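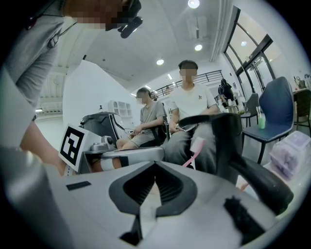
Changes to the Trasau Library Service

The reading room at Løken will reopen in April, following repairs to the roof and heating. Opening hours will be extended by 2 hours each evening, and the local history shelves will move to the ground floor.

Members borrowed 342 titles through the Flurkon postal scheme last quarter. The scheme will continue on the present terms, with a limit of 11 items per household - audio books included.

Borrowers who hold a Fenduser card should renew it at the front desk before the reading room reopens. Cards issued at the former branch are no longer valid. Large print lists are available on request.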